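客厅不放沙发，放一张大长桌，住了两年以后来聊聊
版块：居家与装修 > 客厅餐厅

慢半拍的阿姨
楼主
前年收房的时候在这个版块潜水潜了大半年，受了各位不少照顾，一直说要回来写个反馈，拖到二月份才坐下来打字，先给大家赔个不是。

我们家82平，两大一小，加上每年冬天过来住几个月的婆婆。当初跟先生为了客厅吵了不知多少回。他要沙发，要那种能整个人陷进去的，我要长桌。我的道理很简单，我从小就在外婆家的八仙桌边上长大，写字、剥豆子、听大人讲闲话，全在那张桌子上，沙发上有什么记忆呢，就是睡着了被抱回房间。后来是婆婆一句话定的，她说你们俩回家都是各躺各的，摆张桌子说不定还能面对面说句话。先生当时脸都绿了，哈哈。

桌子是从一家快要关门的裁缝铺收来的，2,000块，连搬运都算在里面了。老师傅一边收钱一边摸桌面，嘴里说着要擦油，要擦油，别让孩子拿圆规戳它。油我用的是Geltano，气味有点像核桃，开窗散两天就好了。

墙面当时也纠结，样板翻来翻去，最后还是往深了走。我一直偏爱灰蓝色的深墙，配浅米色的踢脚线，地面灰一点素一点，中间一张长木桌，看着心里就静。

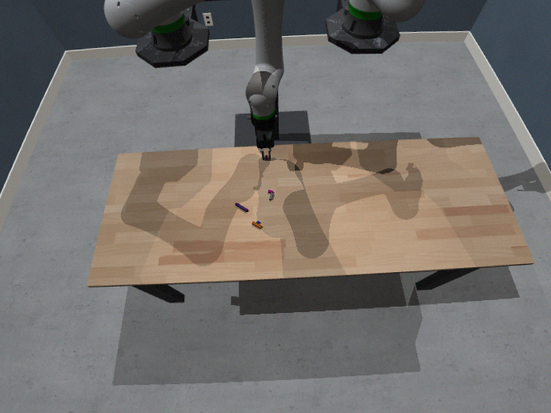 Khải Lục
楼主写得真好，不过我要唱个反调。我家也试过没有沙发的日子，撑了一个冬天就投降了。人累的时候是需要瘫着的，椅子再舒服也是椅子，你总归要坐直。孩子发烧那几天我抱着他在餐椅上坐到半夜，腰酸得不行，第二天一早就去订了沙发。长桌是好东西，可我觉得它应该在餐厅，客厅还是得留个能躺的地方。

慢半拍的阿姨
楼主
你说的这个我太懂了。孩子生病那种时候我们是全家挤到大床上去的，卧室反倒成了客厅。先生后来在窗边给自己添了一把躺椅，算是我们家的停火协议，椅子上那条毯子谁也不许动。所以严格讲起来，我也不能说完全没有能躺的地方，这一点算你赢。

一碗热汤面
我来问个实际的，深色墙住久了会不会闷？我家朝北，一到下午四点就像天黑了，我婆婆（对，也是婆婆）坚持要刷白。我手里攥着Brosmont的色卡看了两个礼拜，越看越没主意。

慢半拍的阿姨
楼主
朝北的话我劝你先刷一小块试试，早中晚各看一遍，再开灯看一遍。我们家朝东，上午亮堂得很，下午就暗下来了，我是喜欢那个暗的，泡杯茶坐着，外头车来车往跟我没什么关系。可我妹妹来了就嫌，说像进了电影院，非要把灯全打开。这事真是看人。

另外踢脚线别跟墙刷一个颜色，这是我自己的偏见啊，不一定对。深墙底下有一道浅的，房间的边就清楚了，扫地的时候也看得见灰。

Panagiotis Rallis
我做了很多年木工活，忍不住插一句嘴。踢脚线刷浅色，看得见灰是真的，看得见拖把磕的印子也是真的，尤其是转角的地方，两条对不齐，浅色一下子就露馅了。如果师傅手艺一般，还是跟墙同色稳妥些。至于桌子，楼主那个2,000块收得很值，老裁缝桌的料一般都不差，就是要看看底下有没有开裂。擦油薄薄地擦，等一刻钟把多余的抹掉，宁可多擦几遍，也别一次糊上去，糊上去会发黏，袖子粘在上面扯都扯不下来，我年轻的时候干过这种傻事，赔了人家一件衬衫。

一碗热汤面
谢谢老师傅！那桌腿呢？我看中一张Restdale的，桌面木头，腿是黑的，我先生说头重脚轻，我又觉得挺精神。

Panagiotis Rallis
腿深面浅没有问题，正好相反，浅色的面在上头会显得轻。要紧的是横档多高，坐进去膝盖顶不顶。去店里别光摸桌面，带上家里最高的那位，搬把椅子坐进去，跷个二郎腿试试，跷得起来才算数。

慢半拍的阿姨
楼主
听老师傅的！我们当时就没试，回来才发现先生一跷腿就咚的一声，到现在每天晚饭都要咚一回，婆婆说这就是开饭铃。

说到腿的颜色，我现在要是重新挑，也会挑深的。浅棕的薄桌面，木纹清清楚楚的，底下横档和四条腿都是炭灰色，方方正正，不抢眼，耐看。 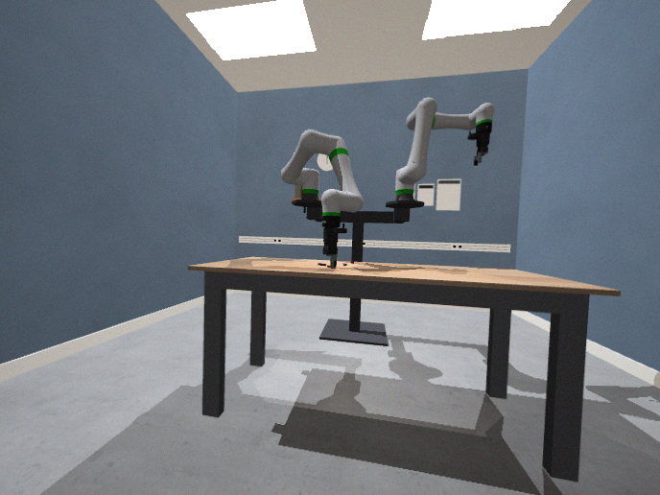 而且深色的腿经得起孩子踢。我们家那位小祖宗写作业的时候两只脚是从来不停的，原木色的腿早被他踢得一块一块的了，我拿砂纸磨过一次，他站在旁边看得津津有味，第二天接着踢。

再讲讲这两年桌子上都发生了些什么吧，讲起来我话就多，大家多担待。靠窗那一头归婆婆，她的老花镜、药盒、收音机，谁挪了她都知道。中间吃饭。另一头是我的缝纫机，平时盖着布，赶活的时候布一掀，线头飞得到处都是，先生端着碗就默默往婆婆那边挪。孩子没有固定的地盘，哪里空他占哪里，占着占着就成了他的。过年包饺子是最热闹的，面粉撒开，小姑子一家也来，会包的不会包的都站在边上，包得丑的单独放一盘，谁包的谁吃。去年还拼了一幅Yule的拼图，摊了整整一个月，吃饭要端到厨房去吃，我气得不行，拼完了又舍不得拆。

坏处我也老实交代。第一是椅子，椅子千万不要省钱，我一开始图便宜，坐一个钟头屁股就疼，后来一把一把换的，算下来比桌子贵多了。还有就是桌面会长东西，快递、发票、半个橘子，你一转身它就长出来一层，星期一收干净了，过不了几天又满了。再就是客人来了有点拘谨，一坐下来像开会，得先抓把瓜子出来，气氛才松得下来。

西窗不下雨
看到一样一样的东西长出来我笑出声。我家桌上现在有一个灯泡，谁放的不知道，坏没坏也不知道，都在那儿放了快半年了。
不过我还是站沙发。看电视怎么办呢？坐得直直地看连续剧，我脖子受不了。

慢半拍的阿姨
楼主
电视我们搬进卧室了，一开始也不习惯，后来看得就少了。婆婆是听收音机的，她不受影响。你要是一天不看剧就难受，那真别学我，会怨我的。

Khải Lục
我回来补一句。昨晚把你这个帖子念给我太太听了，她听到包饺子那段就开始量我们家客厅的尺寸，量完跟我说，沙发可以换一张小的。我现在有点后悔点进来。

慢半拍的阿姨
楼主
哎呀对不住对不住！替我问你太太好。尺寸的话我多嘴一句，椅子往后拉开，背后最好还能留出100公分，有人端着汤走过去才不心慌。我们家靠墙那一侧就没留够，冬天穿得厚，过一个人大家都得吸口气。

一碗热汤面
记下了，100公分。周末带我先生去店里跷二郎腿，回来跟大家汇报。墙的颜色还在吵，婆婆昨天松了口，说可以刷一面深的，只准刷一面，而且不能是她坐着对着的那一面。

Panagiotis Rallis
那就刷她背后那面，她看不见，你们天天看。刷之前记得把插座面板卸下来，别拿胶带糊弄。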